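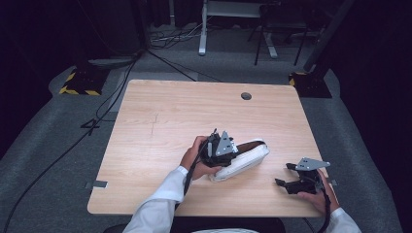
Fig. 1: White padded item on a desk, with a hand-held gripper at each side of the work.

Supermarket leaflets: do we really save anything? My project report

I picked this topic in May when I was doing my weekly shop at Buvell and noticed I'd bought three jars of pasta sauce just to get the yellow sticker price. I don't even like it that much! So I decided to follow the leaflets from two shops near me, Buvell and Varby, for 4 weeks and see what the offers were worth.

The method was simple. I made a list of 30 things that a student would buy (bread, rice, eggs, washing powder, that kind of stuff) and wrote down the shelf price every week, plus the leaflet price if there was one. I used a spreadsheet, and yes, I lost one tab and had to go back to Varby to do it all again.

Over the whole time I logged 51 offers on my list. Most were the "buy 2" sort, and those were a pain to compare, as I had to work out the price for one. Fruit and veg hardly ever showed up. Crisps and fizzy drinks were in there every single week, usually on the front page – no surprise really.

What I didn't expect was how often the own-brand version was still cheaper than the big brand on offer. The Benmoussa couscous was the main exception, it was a proper bargain at Varby and I stocked up.

I'd have liked to add the Eritby market as well, but the stalls don't print a leaflet and the prices change during the day. If I did this again I'd start before the summer offers and keep my receipts, which I mostly threw away.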